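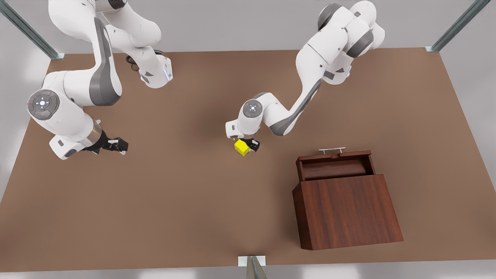
Two-armed table takes shape at Bonoseo workshop, on the computer first

2 January 2020

The members of the Bonoseo shared workshop have been talking about building a robot table since last May, when the old lathe went to a new home and left a good-sized gap along the back wall. Over the holidays, with the heating on and a steady supply of leftover pie, they finally got going in earnest.

Most of the building so far has been done on a laptop. Tayla Wihongi, a school bus dispatcher who joined the workshop to learn how to weld and somehow ended up leading its robot project, spent much of December putting together a simulated version of the table, with a plain brown top, metal posts and a pair of white arms that each end in a black two-finger gripper. The job she has given them is a small one, and she says it has kept her up later than she would like to admit. There is a yellow cube and there is a wooden box with a lid, and the cube has to go in the box.

"It sounds like something you'd hand a toddler, and a toddler would be done before you got your coffee poured," Wihongi said. "But there's picking it up, and there's not squeezing too hard, and then there's the lid, and you've got two arms that need to stay out of each other's way the whole time. The first week I mostly watched them bump elbows."

She has now run the task more than 500 times on the computer, changing where the cube starts and how the box is turned. The lid is still the troublemaker. It has a slim metal handle on it, and a gripper coming in at a slight angle tends to slide along the bar before it gets a hold. Wihongi has been trying out slower approaches, and she would be glad to hear from anybody who has had better luck with handles.

Meanwhile the real table is coming along a few yards away. The frame is being cut from metal rail that Deklow, the shelving firm across the road, had left over from a store refit and was kind enough to let go for the price of hauling it off. The legs are done and the top should be on by the weekend, weather permitting, as it has to come over on an open trailer. The real box is being made too, on the woodworking side of the shop, in a reddish-brown wood to go with the one on the screen – the woodworkers insisted on that, and they have been fussier about the hinges than anyone expected.

The arms themselves will be the last thing to arrive and by far the most expensive. The plan is to lease a used pair through Sedico, and the workshop has put aside $2,000 toward the deposit, much of it from the fall chili supper and the sale of birdhouses. It needs about 30 percent more before the papers can be signed. Until then everything will carry on in simulation, and Wihongi says that suits her fine, as she has a long list of things to fix and a dropped cube on a laptop doesn't dent the floor.

Visitors are welcome to come by and try moving the simulated arms for themselves on Saturday afternoons from 2 until closing. The door is on the Sæther Street side, next to the bike racks – give it a good push, it sticks in the cold. Children should bring a grown-up, and anyone with spare metal brackets or a decent set of hex keys is asked to bring those along as well.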